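Fri 8 February. Open day prep, then open day, written up in one go while the coffee holds.

Pelex wanted something for visitors to look at besides our poster, so the disassembly cell got the job. Program is the Jelleva branch with the speeds turned down to what I'd call museum pace. Asked for the drive, the memory and the processor to come out of a desktop tower in front of people. Did the wrist camera check before the doors opened and saved one for the cable notes.

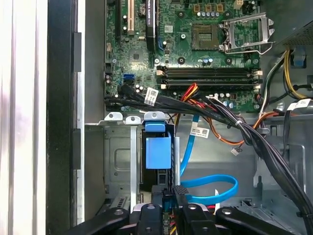
*Wrist view, socket lever up, memory slots empty. Note the orange wires.*

The orange wires are my whole complaint. The planner treats the inside of the case as a box with parts in it, and cables as a rumor. Blue SATA loop is the same story, sitting right on the way to the drive cage. For now I've added a waypoint that comes in higher over the bundle. Ugly, costs 11 seconds a cycle, stays in until Dubey sends the new collision model.

First group came through at ten. Two questions about jobs, one about whether it could do a dishwasher, and a long one about screws from a man who plainly knew more about screws than we do. Wrote down his bit about captive fasteners, see back page.

Drive pick settings, for whoever runs this next:

- grip force 100, do not go up, the caddy is plastic
- pull straight for the first stretch, then tilt
- 2 retries, then it stops and waits for a human (me, looking calm)
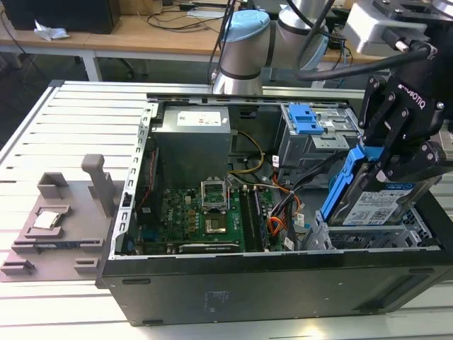
**Notebook kept by the cell technician, Ultar bench**

Drive on its way out of the cage, blue caddy and all. Processor is in its pocket in the gray tray at the left of the case. The tray got more compliments than the arm did, which I am choosing to take well, having printed it.

Cycle counter read 254 at close, a number that includes all my dry runs and should not be quoted to management. Had around a dozen people at the rail for the last show.

To do: tie back the orange leads, re-teach the tray pockets, ask Pelex who is paying for the next tower.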